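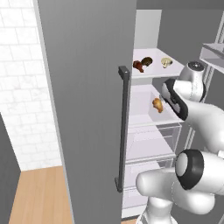 *Fig. 1. Refrigerator with a full-length door and bar handle.*

## Unit 2: Keeping Food Cold

Reading: Langat, course packet, first half. Bring your notes from the Elldale visit.

Before home refrigeration, most households kept food by changing it. Meat was salted or smoked, fruit was dried, and milk became butter or cheese. Cold storage let people keep food closer to the state in which they bought it. That changed how often they shopped and what they cooked.

**Cellars and springhouses.** Cool ground and running water hold a fairly steady temperature. A springhouse was a small building set over a spring, with crocks standing in the water. The one at Nutwood is a late example, and the stone channel is still there.

**The ice trade.** Ice was cut from ponds in winter, packed in sawdust, and sold through the summer. The Tollgate ice house ledger lists 608 blocks sold in May alone. Rustad reads this as mostly dairy trade. Lapointe disagrees - she thinks the butchers took the larger share.

**The icebox.** An insulated cabinet with a block of ice near the top. Cold air sinks, so the food sat below the ice. Meltwater drained to a pan that had to be emptied by hand.

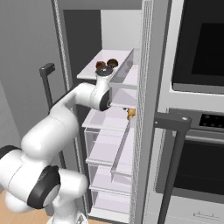
Course Packet, p. 36

**Mechanical refrigeration.** A liquid refrigerant evaporates inside the cabinet and takes up heat. The compressor then raises the pressure of the vapor, and it gives off that heat outside the cabinet as it turns back to liquid. Cold is not made - heat is moved.

Terms to know: evaporator, condenser, compressor, latent heat, insulation.

**For discussion**

- What did a household give up when it stopped buying ice?
- Manríquez calls the weekly shopping trip "a product of the cold shelf." What else had to be in place for it?

Short response due at the start of section. One page, typed. See Majdi Nimri if you missed the visit.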